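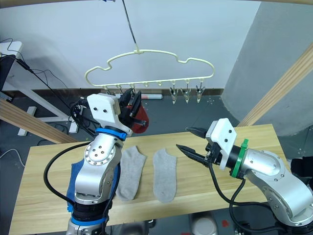

Loredana Santoro wrote under my last post that giving up the tumble dryer is all very well in June, and would I please report back when every towel in the house smells of pond. Fair enough, Loredana! It is now February, I have been doing this since the spring, and I have things to report.

For anyone new, our old dryer died with a noise like a tray of cutlery going down the stairs, and the man from Pacheco wanted more to mend it than I'd paid for it. I said we'd manage for a month and see. That month has stretched rather a lot.

The smug bit

Summer was lovely, I won't pretend it wasn't. I'd put a wash on at 9 before sitting down to work, hang it out in my coffee break and have the whole lot folded by lunch. Sheets off the line are one of the great pleasures of being a grown-up and I bored everybody I know on the subject. My sister started changing the topic before I'd even got to pillowcases.

I also got very good at weather. I had three different forecasts on my phone and trusted none of them, and by August I was mostly going by whether next door had got their washing in (they are never wrong, I don't know how they do it).

The less smug bit

Then came November. We've got a small house with no utility room and one decent radiator, and if you hang a full load of jeans in there with the windows shut you can write your name on the glass by teatime. The first few weeks I did everything badly. I draped things over doors, I put jumpers on top of other jumpers, and I left a wet bath mat on the banister for so long that it left a mark on the paint, which is still there and which we are not discussing.

The towels did smell of pond. There, I've said it. I rewashed the same set three times in one week and at one point I had the Nalla website open with a new dryer in the basket and my card on the table.

What stopped me was the price, plus a certain amount of pride, plus a long phone call with my mum, who brought up four of us in a flat without a dryer and was not terribly sympathetic. Her advice was to wash less at once and open a window. I had been hoping for something cleverer.

What works in our house

Smaller loads, first of all. I used to save it all up and have one enormous laundry day, and now I do a little wash most evenings and it goes up straight after supper. It sounds like more work but it's five minutes, and I listen to the radio while I do it.

An extra spin, too. Our machine has a spin-only setting that I had ignored for years, and running heavy things through it a second time makes more difference than anything I've bought.

Speaking of which, I did buy a dehumidifier. It's a second-hand Bremuvum that hums in a slightly mournful way, and I paid £35 for it to a very nice student who was moving out. We put it in the back bedroom with the airer, shut the door and leave it. Emptying the tank is weirdly satisfying. All that water used to be going into the walls!

And then there's the small stuff, which was clogging up the airer and falling down behind the radiator. Socks get pegged on a clip hanger now, up out of the way, and the airer is left for things with sleeves.
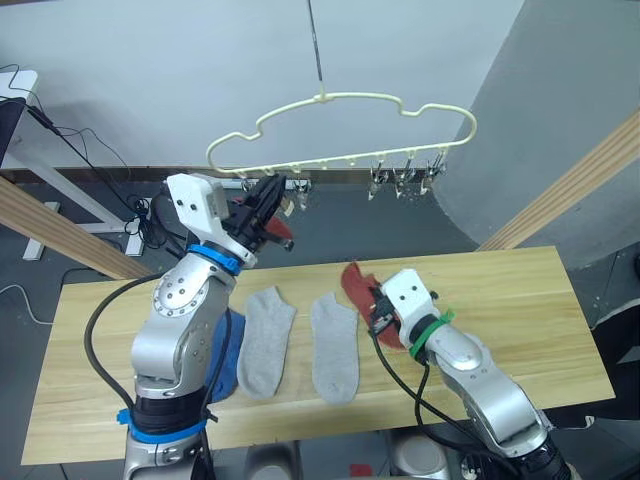
Things I got wrong

Fabric softener on towels. Everyone told me not to and I carried on, and they came out stiff and somehow greasy at the same time. I've swapped to a splash of white vinegar and they're fine - a bit crunchy, but I've decided I like a crunchy towel.

Scent beads were another one. I tried a tub of the Flovivov ones in January and the whole upstairs smelt like the inside of a taxi. My husband asked very politely whether they might be finished soon.

I also thought I could dry a double duvet indoors in winter. You can't, or I can't. It goes to the launderette by the station now, and I take a book and have a nice sit down in the warm.

So, Loredana, no pond at present. I'm still keeping an eye on the bath mat, and I'd love to hear what you do with yours.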